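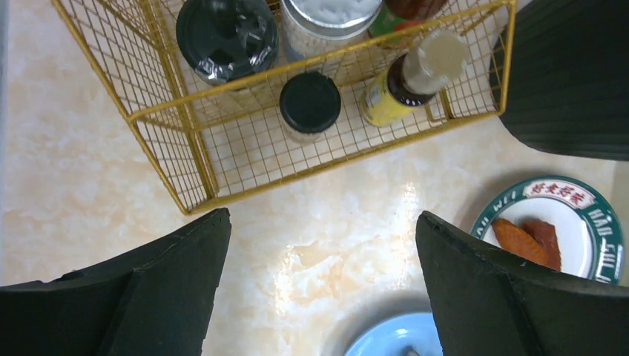

Pondovell House Shared Kitchen Working Group
Minutes of meeting held February 10, 2023

Present: Ettore Pellegrini (chair), M. Leone (minutes), residents of levels 1 and 2
Apologies: level 3

1. Previous minutes
Accepted without amendment. Action 1.4 (descale kettle) closed.

2. Condiment storage
2.1 The gold wire mesh basket remains on the marble-patterned countertop as the common condiment point. A proposal to move it to the pantry shelf was discussed and not supported. Level 2 noted that the shelf clearance is 300 mm and that taller bottles would have to lie flat.
2.2 Agreed that the basket is for shared items only. Personal jars go in the labelled cupboard sections.
2.3 Taller bottles to stand along the back edge. Jars to be placed with lids up and fully closed.
2.4 Foil or plastic left around the neck of a jar is to be removed when the jar is next used. Level 1 asked whether this applied to tamper seals. It does, once broken.
2.5 Items requiring refrigeration after opening are not to be kept in the basket. Labels to be checked by whoever opens the item. Opening date to be written on the lid or body in marker.

3. Countertop
3.1 Basket to be lifted, not dragged, when wiping down. The mesh may mark the surface.
3.2 Vinegar and citrus spills to be wiped up immediately. The Wutstead spray cleaner is approved for the counter. Scouring pads are not.
3.3 Glare off the counter was raised by level 2. Chair to ask building management about a diffuser for the overhead fitting. No expenditure approved.

4. Labels
4.1 Cupboard labels are peeling near the kettle. Leone to reprint and laminate a set of 8. Colour coding by level to be retained.

5. Other business
5.1 Dishcloths to be laundered weekly. Roster unchanged.
5.2 Recycling: glass jars to be rinsed and lids separated before going in the bin.

Actions
2.5 Marker to be tied to cupboard handle: level 1
3.3 Diffuser enquiry: Pellegrini
4.1 Labels: Leone

Next meeting: May, date to be circulated.
Meeting closed 9 pm.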